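Pustell Cloth Handling Kit

Classroom kit for teaching garment handling with a hand-held gripper. Used by the Karkach student robotics club for its cloth project and available to other school clubs from Prisetti.

Cloth is harder for a beginner team than blocks or cups. It has no fixed shape, it folds over itself, and the edge you want is often underneath. The Pustell kit lets students work on this at an ordinary table. They carry the gripper by hand, guide it through a task and record each pass. The recordings are then used to train the club's own arm.

A wide-angle lens sits behind the fingers and takes in the cloth, the table and a good part of the room in one round view. Students get used to the curve after a session or two.

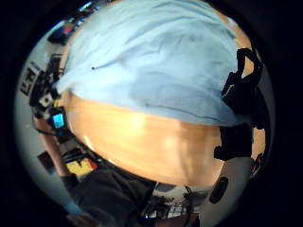

What is in the kit

Hand-held gripper with trigger handle
Wide-angle camera, fitted
3 pairs of soft fingertips
Printed marker sheets
USB cable, 90 inches
Carrying case
Student workbook and teacher notes

Garments are not included. The club uses plain light blue cloth on a tan wooden tabletop, and the two colors are easy to tell apart in the recordings. Watch for glare on varnished wood. A bright spot near the hem can confuse a simple edge finder, and the workbook has an exercise on this.

Setup

Put the printed markers where the camera will see them, flat and without creases. Run the calibration page in the workbook before the first recording of each session. It needs to be run again if the lens is moved or the fingertips are changed.

Work at one table with one garment. Keep straps and cables away from the part of the table where the cloth will be moved - a loop of strap catches on the fingers easily.
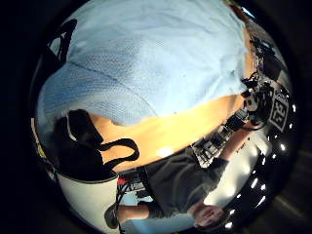
Karkach Student Robotics Club - Cloth Project Team

The team uses the kit for the Karpenko Cup, a school contest with a folding round. Each team starts with a crumpled garment and has to spread it, find a sleeve and make the first fold. Students take turns with the gripper, and the next person in line keeps the log.

The club's target for the season is 237 usable recordings. A pass is thrown out if the cloth leaves the view or the operator's hand covers the fingers. New members start with spreading only and move on to sleeves once their passes are clean. 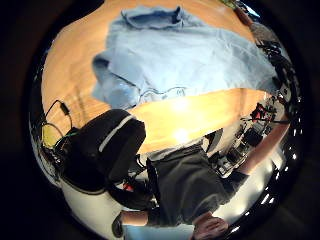

Light blue garment spread on the work table.

Specifications

Jaw opening: 100 mm
Power: USB
Recording: to laptop, by cable
Suggested group size: 3 students per kit

Ordering

Schools and clubs can order through the Prisetti education desk. Spare fingertips and marker sheets are sold separately. Orders placed in December ship after the winter break.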